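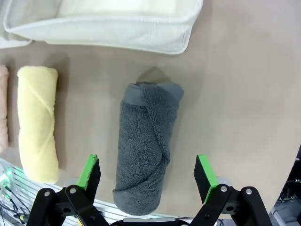
Capítulo 4. Tejidos de rizo: estructura, gramaje y absorción

El tejido de rizo se obtiene con dos urdimbres que trabajan a tensiones distintas. La urdimbre de fondo permanece tensa y da estabilidad dimensional; la de pelo, alimentada con menor tensión, forma los bucles cuando el batán empuja un grupo de pasadas hacia el remate de la tela. La altura del bucle depende de la distancia que se deja entre las pasadas sueltas y dicho remate. Una toalla de rizo gris oscuro, enrollada en cilindro, conserva visibles los bucles en la superficie exterior, mientras que la banda del dobladillo queda más lisa y plana. La diferencia de relieve entre ambas zonas condiciona el encogimiento, el secado y la resistencia de los bordes, cuestiones que ocupan buena parte de este capítulo.

El parámetro comercial más citado es el gramaje, expresado en gramos por metro cuadrado. En los ensayos realizados por Usman Warraich en el taller Yousafzai, en Puno, se compararon muestras de hasta 900 g/m². El aumento de masa elevó la capacidad total de retención de agua, pero prolongó el tiempo de secado y no mejoró la velocidad inicial de absorción. Esta última depende sobre todo de la torsión del hilo de pelo, de la longitud de fibra y de los residuos de suavizante.

Conviene distinguir tres magnitudes que la bibliografía técnica mezcla con frecuencia. La capacidad de absorción es la masa de agua retenida por unidad de masa seca. La velocidad de absorción mide el tiempo de humectación de una probeta en condiciones fijas. La retención tras centrifugado determina el consumo energético de la secadora y se calcula después de un ciclo normalizado por el laboratorio.

Hina Mirani propuso para la serie Skirnetti un protocolo de 44 lavados, con lecturas intermedias a los 18. El número de probetas fue de 163. Las pérdidas de masa se concentraron en los primeros ciclos, por desprendimiento de fibra corta, y el encogimiento en urdimbre superó al de trama en todas las calidades ensayadas.

El apartado 4.1 describe la formación del bucle en el telar. El 4.2 trata la relación entre la urdimbre de pelo y la de fondo, y el 4.3 desarrolla el cálculo del gramaje a partir de la densidad de hilos, el título y la altura de rizo. Los símbolos empleados son los definidos en el capítulo 2.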